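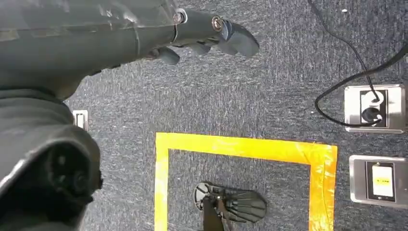
Skellora Floor Set

README

Skellora is a small collection of pictures and notes on picking up things from the floor and putting them back in their place. The floor is a gray speckled carpet with low pile. Places are marked with yellow tape, laid directly on the carpet.

What is inside

The set has 586 short recordings, in 7 folders, one folder for each kind of object. In total there are 218 objects. Every recording has a text file with the same name, where we wrote the object, its start place and its end place.

Folders with flat or thin objects are the most difficult to label. A folding fan, for example, has a different outline when it is open, half open or closed, so we write the state in the column "shape". Please do not skip this column.

About the tape

We use glossy tape and it becomes a little wrinkled after some time. When light falls on it, the yellow can look more orange – if you select by color, leave a wide range. "Inside" means that the whole object is within the square. If a handle passes over the tape, we write "partly".

Known problems

In the Danladi folder, 60 text files have the old column order. The script fix_columns in the tools folder corrects them. Small white specks on the carpet are not labeled.

Changes

November: folder Kernirura added, spelling of object names corrected.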